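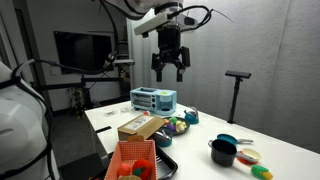 Chapter 3. Sorting a Play Kitchen

A play kitchen set is sorted by use before it is stored. Cookware forms one class and toy food another.

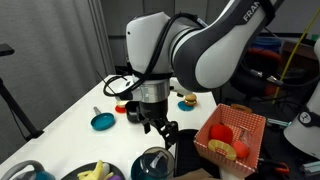
Jannik Fuchs objects that children sort by color first, and that labels should follow them.

Both schemes are treated in this chapter. A basket suits food of mixed shape. 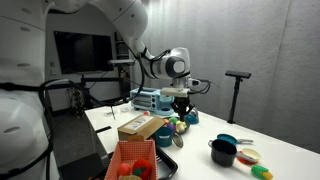

Pans and kettles need a flat surface, handles turned one way.

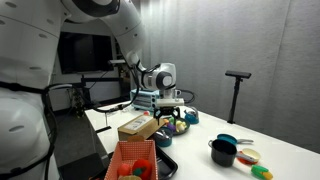 Section 3.1 defines the classes.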